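Warm Rooms Project, Verkdale - progress report to the Amegashie Fund

Prepared by Fuseini Baidoo, project coordinator
Tuesday, January 21, 2025
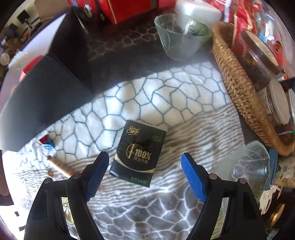 Tissue packet on a patterned blanket.

Dear members of the Fund,

I am writing to report on the winter period of our project, which gives older residents of Verkdale a heated place to sit, eat and meet other people during the day. Your grant covers the rent, the heating and one part-time salary until the end of spring.

We opened the first room in November, in the former Rasent shop on the main street. The second room, behind the library, opened later than we planned. The heating engineer found a problem with the old boiler and we had to wait for a part. I informed you by letter at that time. Both rooms are now open five days a week.

On a usual day 35 persons come to the shop room, and fewer to the library room, where the bus stop is far. Most visitors stay until after lunch. In total 225 residents have signed our register. The lunch is soup and bread, and we have started to offer a second soup without meat, as several visitors requested it.

The afternoon program is going well on the days when we have a leader for it. The singing group has 17 regular members and would like to have a piano. The knitting table was quiet at first, but it is now full and we had to borrow chairs. The talk about energy bills was less successful. The speaker was good, but the talk was too long and many people could not hear at the back. We will repeat it in small groups.

Spending is within the budget except for heating, where we are above our plan. I have asked Tromine, our supplier, for a fixed price until the spring and I am waiting for the answer. If the price does not change, I would like to move a part of the printing money to heating - I will send the request on your form.

For the next period we plan to find a driver for the persons who live on the hill, to repair the door of the library room, and to ask visitors what they want to keep when the grant is finished. The receipts are sent separately.

With kind regards,
Fuseini Baidoo

2 comments | 17 shares

Contact the Warm Rooms office | Copyright 2025 Warm Rooms Verkdale | Back to top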